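Ticket 1711: Right wrist view drifts during key handover, Clistcombe room
Opened by: Soledad Nava
Opened: April 4, 2020
Assigned to: Krešimir Golob
Priority: Medium (raised from Low by Soledad Nava, lowered by Krešimir Golob, raised again by Soledad Nava)
Status: Closed, with grumbling

Soledad Nava
The task is the key handover. Left gripper picks up the key, brings it to the middle, right gripper comes up underneath and takes it, right gripper puts it down. We need 300 good examples of this for the next training run and I have been told, more than once, that it is a simple task.

What goes wrong: when I play an example back, the right wrist view and the right arm's joint readings don't agree. The view shows the fingers shutting, the readings say they shut a moment earlier. It starts out fine and gets worse the longer I go without restarting the recorder. By the end of a session the arm has, on paper, already put down a key that the pictures show it hasn't touched yet. I would love to work with an arm that quick.

What I have tried:
Restarting the recorder. Helps, then wears off.
Restarting the whole station. Same.
Swapping the cable on the right wrist camera. No change.
Leaving it alone over lunch to think about what it had done. No change.
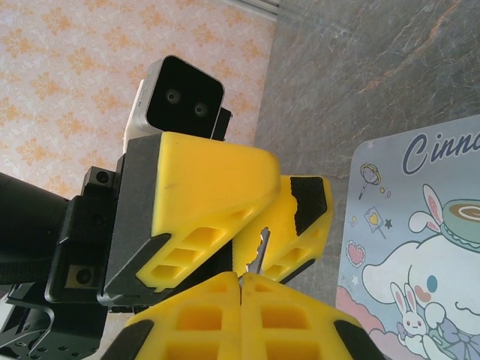

The handover is the part where the timing matters most. The taking hand has to be shut before the giving hand lets go, and if the two records are out of step then the learner is being taught to let go first. We had a policy in December that did exactly that, every time, with great confidence. I don't want another one.

Krešimir Golob
Thanks. Is it only the right wrist, or all the cameras?

Soledad Nava
Right wrist is the one I noticed. I haven't checked the rest, as I was busy picking keys up off the floor.

Krešimir Golob
Please check the rest. Also tell me which version of Trollo is on that station, and how long you record before it goes noticeably off.

Soledad Nava
Checked. Left wrist is steady. Right wrist drifts. Trollo is whatever Guadalupe put on it. It goes off somewhere in the first 30 examples, and after that I can see it without slowing the playback down.

Krešimir Golob
Which Guadalupe?

Soledad Nava
Sandoval. Ocampo does the labels and would like it known that she has never installed anything on anything.

Guadalupe Ocampo
Correct. While I'm in here, though: some of the examples in this batch are marked as complete when the right arm never goes near the key at all. The arm wanders off and has a long look at the character box. What am I meant to label those? I have "success", "drop", "miss" and "operator stopped". I don't have "browsing".

Soledad Nava
Those are mine. I was moving the right arm about by hand to see if the drift showed up without the gripper doing anything. I forgot to switch recording off. Sorry. 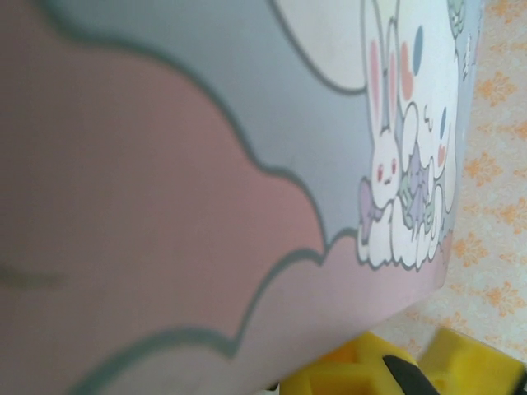 Guadalupe Ocampo
So they can go?

Krešimir Golob
Please don't delete them. They are the most useful thing on this ticket. No gripper movement, plenty of camera movement, printed outlines that are easy to line up from one picture to the next. I can compare how the view moves with how the joints say it moved, and there is no key to argue about. Mark them "operator stopped" and put the ticket number in the notes.

Guadalupe Ocampo
Done. They now look like the world's shortest and least successful attempts at a handover, but done.

Krešimir Golob
Right, I have been through them. The drift is there with the gripper idle, so we can stop blaming the gripper. The joint readings are stamped by the station clock. The left wrist pictures are stamped by the station clock. The right wrist pictures are stamped by the camera's own clock, which was matched to the station once, at start-up, and then left to its own devices. It runs slightly slow. Nothing is late, it is only labelled late.

Guadalupe S., was the right camera set up separately?

Guadalupe Sandoval
Yes. The old one was replaced and I copied the settings over from the bench station, where they use the camera clock on purpose. I should have changed that line. In my defence, the line is called "time_mode: 4" and the manual for it is a single page with a tea ring on it.

Soledad Nava
So mode 4 means "make it up"?

Guadalupe Sandoval
Mode 4 means camera clock, no correction. Mode 1 is station clock. I've set the right wrist to match the left and restarted. Could you record a fresh batch without restarting partway through?

Soledad Nava
Recorded. View and readings agree at the start and they still agree at the end. I dropped the key twice, both times at the moment the pictures say I did, so that's progress.

Nayeli Arellano
Coming in from the training side. What happens to the examples already collected? Ndlovu has been learning from part of this set and I'd like to know how much of it to take back out.

Krešimir Golob
Anything from the Clistcombe room recorded after the camera swap and before today's change needs correcting. The slip is regular, so I can re-stamp the right wrist pictures by working back from the last restart. I've tried it on the box examples and the outlines land where the joints say they should. Handovers next. Please pull the batch for now and I'll hand you a corrected copy.

Nayeli Arellano
Pulled. Is there a check we could run so that Soledad isn't the alarm?

Soledad Nava
I'm a very good alarm.

Krešimir Golob
I've added one to the upload step. It compares each wrist view's movement with its own arm and refuses the example if they disagree by more than a set amount. It also refuses anything from a station where the two wrists are in different time modes. Nelier has the same camera, so I've asked them to look at their settings too.

Nayeli Arellano
Corrected copy received and loaded. Thank you.

Guadalupe Ocampo
Could I still have a "browsing" label?

Krešimir Golob
Separate ticket, please.

Guadalupe Ocampo
Opened.

Closed by Krešimir Golob. Cause: right wrist camera on its own clock. Fix: time_mode changed from 4 to 1, earlier examples re-stamped, check added at upload. Left to do: Guadalupe Sandoval to write a second page for the manual.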